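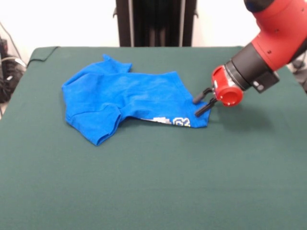

Zaslowさんから、先週の記事にさっそくコメントをもらいました。「布をつかむロボットの安全ルールって、結局だれが読むんでしょう。うちの職場では分厚いファイルが棚に入ったままで、背表紙しか見たことがありません」とのこと。いやあ、耳が痛いです。わたしも前の職場ではまさに背表紙派でした(しかも背表紙の字が日焼けして読めなかった!)。

でも今回の話は、その背表紙派にこそ届いてほしいニュースなんです。Trarnenが、衣類など柔らかいものを扱うロボットアーム向けの作業手引きを改訂して、2018年5月3日に公開しました。旧版は370ページもあったのに、新版の本文はたったの33ページ。最初に聞いたときは、桁をひとつ聞き間違えたかと思いましたよ。

さっそく印刷して、昼休みにおにぎりを食べながら読みました。33ページなら読めちゃうんですよね、これが。米粒をひとつページに落としましたが、最後まで行けました。

中身で大きく変わったのは、作業前の確認のところです。旧版では機械の点検、台の点検、対象物の点検がそれぞれ別の章に散らばっていて、あっちをめくりこっちをめくり、という作りでした。新版では「動かす前」「動いている間」「止めた後」の順に並べ直してあって、作業する人が上から読んでいけばいいようになっています。地味です。地味なんですが、現場で使うものとしてはこの地味な変更がいちばんうれしいかも。

「動かす前」には、腕の届く範囲を床にテープで示すこと、非常停止ボタンを作業者が一歩も動かずに押せる位置に置くこと、ケーブルを通路に渡さないこと、などが書かれています。当たり前といえば当たり前。ただ、旧版ではケーブルの話が付録の後ろのほうに埋もれていたんです。付録まで読んだ人、手を挙げてください。わたしは挙げられません。

布ならではの項目もちゃんと増えました。硬い箱なら置いたとおりの形でそこにいてくれますが、Tシャツはそうはいきません。くしゃっと置けば毎回ちがう形になるし、裾がめくれたり、袖が身ごろの下にもぐったりします。なので新版では、試験のときの置き方を「平ら」「二つ折り」「丸めた状態」に分けて、どの状態で試したかを必ず記録に残すよう求めています。きれいに広げた布でばかり練習して「できました!」と言うのはなし、ということですね。これは大賛成です。うちの洗濯かごの中に、きれいに広がったTシャツなんて一枚も入っていませんから。

それから、台の敷物についても短い節ができました。敷物ごとつまんでしまうと対象物の記録として意味がなくなるので、四隅を固定し、しわやめくれを作業の前に直しておくこと。色は対象物と見分けやすいものを選ぶこと。読んでいて「そうそう、それ!」と声が出ました。隣の席の人がちょっとびっくりしていました。ごめんなさい。

記録の残し方も具体的になっています。これまでは「適切に記録する」とだけ書いてあって、適切って何よ、と思った人も多いはず。新版では、つかみ損ねた回も消さずに残すこと、途中で人が手を出した回には印をつけること、とはっきり書かれました。連続運転の試験は2000回をひと区切りとして、区切りごとに指先の摩耗を見ることになっています。

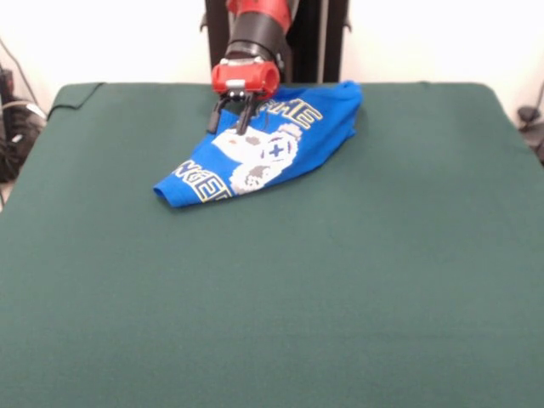

指先と布のあいだの決まりごと

わたしがいちばん何度も読み返したのが、新版のこの章です。つかむ前に、指をいったん布のすぐ上で止める。そこで位置を確かめてから閉じる。書いてしまえばそれだけなんですが、止める動作を手順として独立させたのは今回が初めてだそうです。

わたしは最初、正直まどろっこしいなあと思いました。一枚ごとに止まっていたら時間がかかるじゃないですか。でも手引きの説明を読むと、布は指が触れただけでもずれることがあるので、押しつけながら位置を探すと、布を傷めたり台を強く押したりするおそれがある、と。なるほど。急いでボタンを留めようとしてシャツの糸を引っかける、あの感じに近いのかもしれません(毎朝やってます)。

プリントのある服についても一文入りました。プリント部分は無地の部分とすべり方が違う場合があるため、つかむ位置がプリントにかかったかどうかを記録に書き添えること。こういう細かいところ、実際に手を動かした人たちが書いたんだろうなあと思えて、わたしはとても好きです。

人が布を直すときは

もうひとつ大事な変更がこちら。布の形を人の手で整え直すときは、腕を完全に停止させてから手を入れること。「一時停止」では足りず、再開の操作をする人と手を入れる人が別々の場合は、声を出して確認し合う、とあります。

これ、慣れてくるといちばんゆるむところだと思うんですよね。ちょっと袖を引っぱるだけだから、と手がすっと出てしまう。旧版にも停止の決まりはあったものの、「必要に応じて」という便利な言葉がくっついていました。新版ではその言葉がきれいに消えています。拍手!

説明会と、いつから使うのか

新しい手引きの説明会は、Lernuvthorpeの公会堂で開かれます。参加費は資料込みで3000円。旧版を持っていけば当日その場で新版と取り替えてもらえるそうなので、棚のファイルを抱えて行く人がたくさんいそうです。370ページ、けっこう重いですよ。台車のある人は台車をどうぞ。

旧版も来年の1月までは並行して使えます。すでに旧版で進めている試験を途中で切り替える必要はなく、これから始める分は新版で、という扱いです。記録用紙は新しくなったので、こちらだけは早めに差し替えたほうがよさそう。

ひとつ注文をつけるなら、図が少ないこと。文章はぐっと読みやすくなったのに、指を止める高さの説明なんかは文字だけで、わたしは三回読みました。横から見た絵が一枚あれば一発だと思うんです。この点はCabreraさんも同じことを書いていて、「説明会で質問するつもり」だそうです。わたしもその隣でうなずく係をやります。

説明会の受付は開始の30分前から。上履きはいりません。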